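# Costume and Prop Check, Camar Season Finale Screening, Venholm Hall

Filled in by Ona Jõgi, May 12, 2024
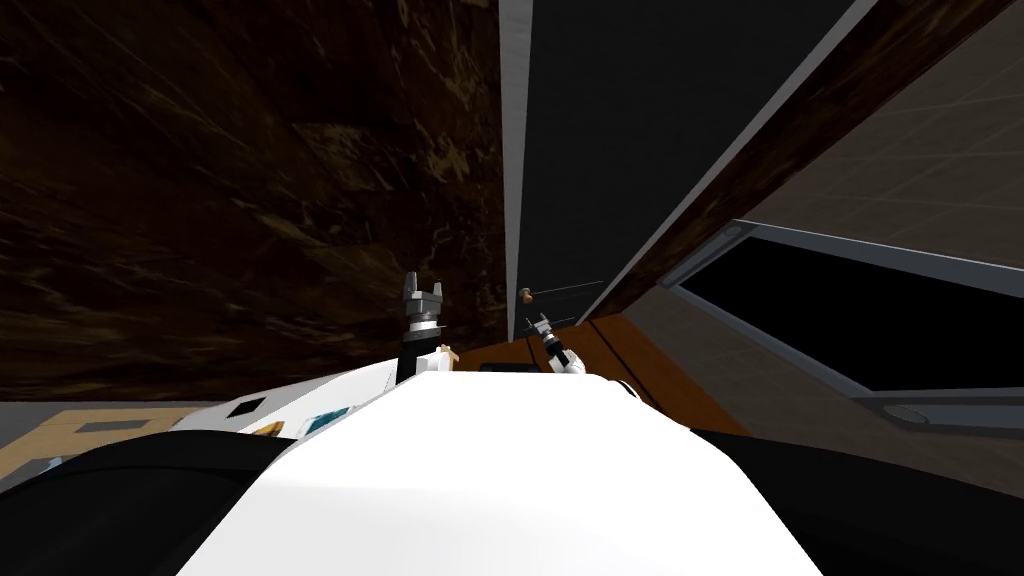 **Can a guest wear a full helmet during the screening?**

Guests may wear a full helmet in the lobby and on the stage, but in the seats it must be taken off and kept under the chair or left at the prop desk.

## 1. Entrance and prop desk

- [x] Desk is placed left of the doors and does not block them
- [x] Tags and pens on the desk
- [x] Printed prop rules on the wall
- [ ] Second lamp for the desk

*Comment:* The rules are still the paper from February. The text is correct but the name of the old episode stands on top. I crossed it out by pen. The lamp was promised by Flillis together with the sound equipment and it did not come in the same delivery. I wrote to them.

## 2. Blasters, blades and staffs

- [x] No metal blades
- [x] No working springs or projectiles
- [x] Orange tip on every blaster that looks real
- [ ] Staffs not longer than the door is high

*Comment:* I checked the props that were brought early. Two blasters had no tip, and the owners put on tape while I was standing there. One staff of the Bhardwaj guard costume is too long for the side door. It can go in through the main door, but then it must stay in the lobby. The owner asked if it can be made in two parts. I think yes, if the joint holds when I pull on it. I will look again before the doors open.

The glowing swords from the harbor episode are allowed. Please switch them off when the film begins, also the ones with only a small light in the handle.

## 3. Costumes

- [x] Wearer can see the floor in front of the feet
- [x] Wearer can take the helmet off without help
- [x] Capes are shorter than the ankle on the stairs
- [x] Battery packs closed and not warm
- [ ] Helper named for each large costume

*Comment:* There are six large costumes on the list and only three have a helper written next to them. A large costume without helper can be in the lobby but it cannot go on the stage. For capes we use clips, they are in the blue box under the desk. The captain's armor has a sharp corner on the left shoulder and I asked for foam on it. It was done well.

## 4. Stage and fog

- [x] Cables taped down along the whole edge
- [x] Stair edges marked with white tape
- [x] Fog machine on its own outlet
- [ ] Fog tested with the hall's smoke alarm

*Comment:* The machine has 1350 watts written on its label, so please do not put the popcorn maker on the same outlet. The alarm test has to be done together with the hall office. Until it is done we have no fog, also not "just a little" for the opening of the portal. I know that this scene is the favorite of many people and I am sorry.

## 5. Seats and exits

- [x] Both exits open from inside
- [x] Exit signs lit with the hall dark
- [x] Aisle free of bags and helmets
- [x] Wheelchair places have a free view to the screen

*Comment:* The cardboard ship was standing partly before the right exit. We moved it next to the coat rack, with the nose to the wall. It must stay there the whole evening, also for photos.

## Still open

1. Desk lamp from Flillis
2. Length of the Bhardwaj staff
3. Helpers for the large costumes
4. Alarm test

Result: passed with remarks. The stage part may not begin before points 3 and 4 are signed, or point 4 is replaced by the note "no fog".

Signed: O. Jõgi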